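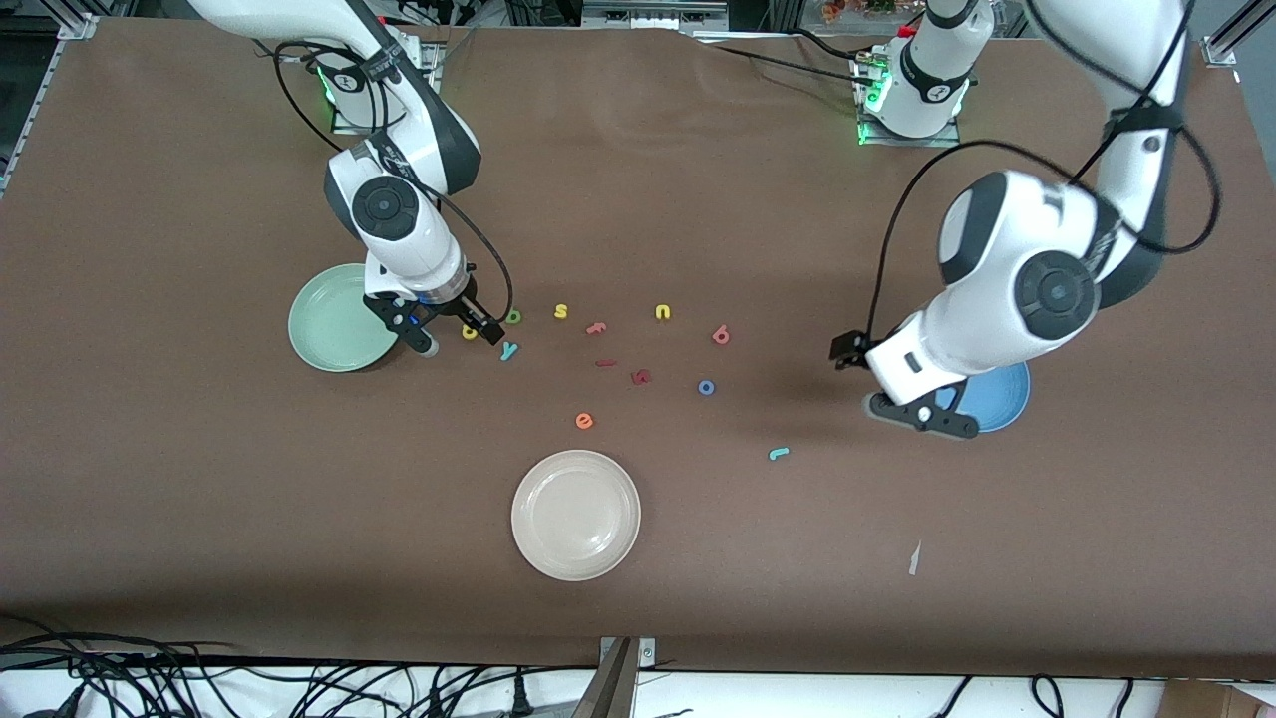 The rulebook for the robot benches at Grilerley runs to 3 pages, and the lab manager who wrote most of it would like it to be shorter. "People read one page," she says. "They skim two. By the third they have started the arms." Her group tests two-armed setups on ordinary tabletop jobs, the kind a person does without thinking, such as sorting small things onto plates. Foam alphabet letters are a favorite test item, scattered between a pale green plate, a blue one and a cream one, with both arms reaching in from the far side of the table. The letters are light and soft, and a gripper that closes in the wrong place does them little harm.

She took over the benches in May, when the rules were a set of notes taped to a cabinet. Some of them contradicted each other. One note said to park the arms before touching the table. Another said to keep a hand near the objects in case they slid. She threw out the second one on her first Monday.

The rule she now cares about most concerns reach. No hands on the table while either arm has power to its motors, even when the arms are still. "A still arm is an arm waiting for a command," she says. "You don't know who is about to send one." Operators have to call out before they enable motion and wait for an answer from anyone in the room. She admits that it feels silly when two people are working a yard apart. They do it anyway.

Status lights get a paragraph of their own. A green light on the base of an arm tells the operator something about the controller, she says, and new staff tend to read it as permission. "Green is not 'go ahead and reach in.' I have had that talk with every person who has worked here." The rule tells them to check the state on the screen and then check the stop button, in that order, before resetting the table.

Cables were harder to write about. An arm that bends at the elbow and turns at the wrist needs slack, so the cable has to hang in a loop, and a loop can snag. Her first draft gave a fixed length for the slack. It failed within a week, when the group moved one of the bases. The current text asks the operator to move each arm slowly through its full range before the first run of the day and watch the cable the whole way. Straps on the arm are checked at the same time. If anything pulls tight or rubs, the bench stays off until it is fixed.

Then there is the question of two arms sharing one space. The group's software keeps them apart in most cases, but she does not want anyone to depend on it. Each new task starts at low speed, with one arm moving at a time. Only after 3 clean runs may both move together. A colleague at the sister lab in Sosville thinks this wastes time, and she has heard the complaint more than once. "He's right that it's slow," she says. "We lose maybe a morning on every new task. I can live with a morning."

The group also sets rules for what counts as a fair test. Objects are scattered again by hand before every run, and the operator may not nudge a letter that has landed on its side. Failed runs are kept in the log with the good ones. For the Zelton project, which is planned at 2000 runs, the first 222 had to be done over after she found that operators had been tidying the table between attempts. They meant well, she says, and the rule had not been written down yet.

She has borrowed a few ideas from Jääskeläinen, a packaging firm that has run arms on its lines for years. The best of them was a plain sheet at each bench where people write down anything odd, signed or unsigned. Most entries are dull. One, about a base bolt that had worked loose, led to a weekly check that is now on page two.

The next revision is due once the Zelton runs are finished. She plans to cut the section on naming files, which everyone ignores, and add one on who may change the speed limits. For now that is handled by asking her.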